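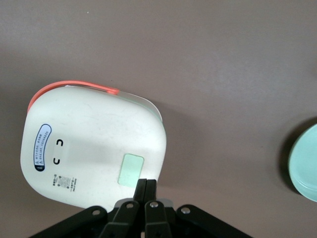
6/25/26. Container day again, and I finally got to the lids! Bảo wants the food boxes sorted by whether the lid still seals, so I've been filling each one with 661 g of water, tipping it over a tray and weighing what's left (scale on the left bench, the Rudodton one reads high). The white one with the coral-orange rim has picked up gray smudges and a few scuffs, and I'd love to scrub them, but the small print next to the QR code would probably go with them, so soft cloth only please. The oval sticker stays on too.

First run on that box lost 2 g, second run lost nothing I could measure. Probably me not pressing the corner down. Water was at 70 F both times.

Nga asked if we could try warm soup instead – yes, but let's finish the water runs first, I don't want to be degreasing gaskets all afternoon.

To do: reweigh box 696 (I forgot to tare, sorry), ask Hoàng about spare lids, find the other tray.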